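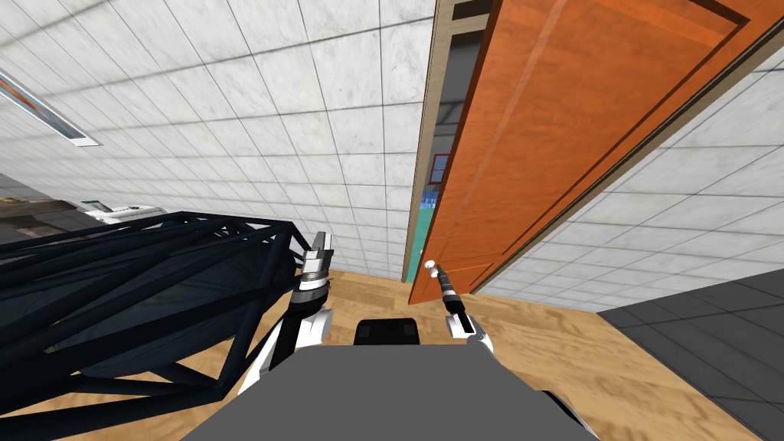
Orange door with a round silver knob, door open.

4. Setting up the battery on the Tikside phone

Molefe prints 4,000 mAh on the box and promises two days of use. Treat the second claim with care. Our handset from the July batch managed a day and a bit, with the screen turned well down.

1. Charge the phone fully before you put in a SIM. Use the cable supplied; cheap ones charge very slowly.

2. Switch on and skip the Zirgate account page. The "Skip" link is small and grey, at the foot of the screen. You can add an account later if you find a use for one.

3. Open Settings, then Battery, and turn off Smart Boost. It is meant to learn your habits. We left it on for 20 days and saw no change we could measure.

Caution: do not run the "battery repair" tool. It wipes the usage record and repairs nothing we could find.

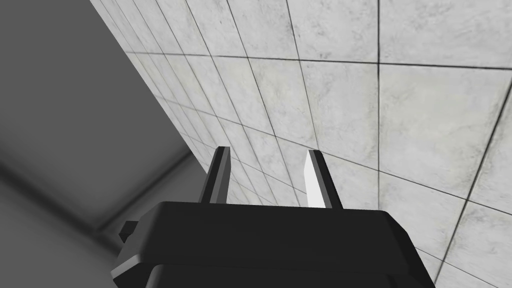

4. Go to Display and set the brightness by hand. The maker quotes a peak of 600 nits, but automatic mode jumps towards it at the first hint of sun and is slow to come back down.

5. Restart the phone. Check that Smart Boost is still off, as an update may turn it on again.

Note: the battery page may show a health score after the restart. Inden, the shop that sells most of these phones here, tells buyers that anything above 90 is "excellent". Ours scored 97 when new and 97 after a month of hard use, so make of that what you will.

6. If the phone still runs flat by teatime, look under Battery, then App Use. The weather app was the worst offender on ours, with 479 wake-ups in one night.

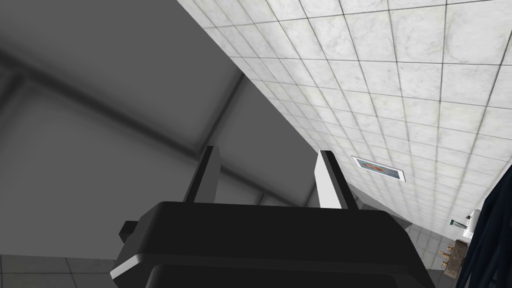 Dark gripper with two upright fingers, tiled surface beyond.

7. Remove or restrict the app at the top of the list, then repeat step 5.

Section last changed August 9, 2019. Menu names may differ on older software.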